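Incidencia 662 – Comparativa de pinzas en simulación
Abierta por: Esi Mensah
Estado: abierta
Componente: controlador Nosta, pinzas Skevgate y Amissah

Skevgate asegura que su pinza agarra mejor los objetos irregulares. No lo veo. En 215 intentos por pinza, con el mismo brazo y la misma encimera de mármol, la diferencia cambia de signo según la semilla.

10:40 – Bajo la fuerza de cierre a 40 N. Sin cambios.
11:15 – La subo a 60 N. La Amissah mejora casi un 3 %, que para mí es ruido.
12:05 – Repito con el controlador Zurside. Mismos fallos, así que dudo que sea Nosta.
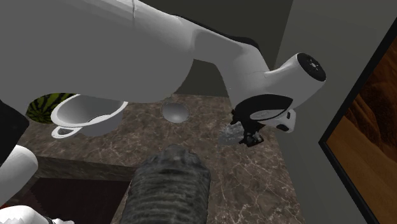
Encimera de mármol, brazo blanco, dedos negros.

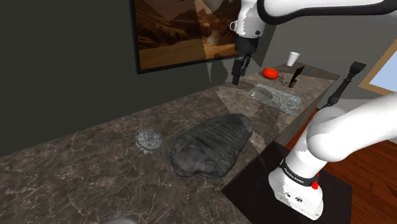
Sospecho del modelo de contacto – el proveedor dice que está validado, pero no adjunta datos. Pido los coeficientes de fricción de los dedos y el registro de colisiones de ambas pinzas. Hasta tenerlos no firmo ninguna recomendación de compra.

Pendiente: repetir la serie con la semilla fija.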